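4.3 Tagging grasp frames in Brorkinico

Now you get to teach the perception module what a good pinch looks like on cloth, and it's one of the most satisfying parts of the whole set-up! Finish section 4.2 (camera calibration) before you start.

1. Open Brorkinico and choose Sessions > Import. Pick the folder you recorded with the hand-held gripper.

2. Wait for the index to build. A session of 600 frames takes about 13 seconds on a laptop.

3. Drag the timeline to the first frame where both fingers press on the fabric. Press G to drop a grasp marker.

4. Click once on each finger where it meets the cloth. The software draws the grasp line between your two clicks and works out the jaw opening for you.

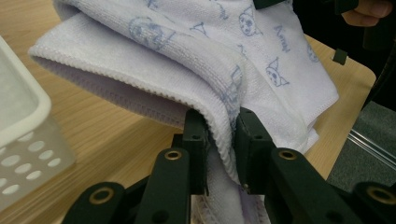 Figure 4-3. Folded towel held between the two fingers.

5. Trace the folded edge with the Edge tool, starting at the jaws and working outward. Five or six points are plenty; the curve fitter fills in the rest, and it copes very nicely with thick terry.

6. Set Layers to "folded" if the fingers hold a doubled edge, or "single" if they hold one layer. Leave it on "unsure" when you can't tell. The planner handles "unsure" well, so please don't guess.

7. Paint the Ignore mask over hands, baskets and anything else that isn't towel, table or gripper.

8. Press Ctrl+Enter to save and jump to the next marker.

Note: Printed towels are great training material. Letters and cartoon faces give the tracker plenty to hold on to from one frame to the next. If outlines in a print get picked up as fabric edges, raise Edge Threshold from 108 in small steps and run the preview again.

Note: The brass pivot rings can throw bright glints. Turn on Suppress Highlights in the Gripper tab if the finger tracker drifts toward them.

Caution: Don't rename the session folder after step 3. Markers are stored by path, and error 714 means the link is lost. Restore the old name and reload.

Once you have a few markers saved, hit Replay Plan and watch the planned finger path play over your own recording. It's a lovely moment the first time the line lands right on the hem! If it lands short, go back to step 4 and check your clicks.

Edge tool shortcuts are in Appendix B, put together by Raquel Patrício.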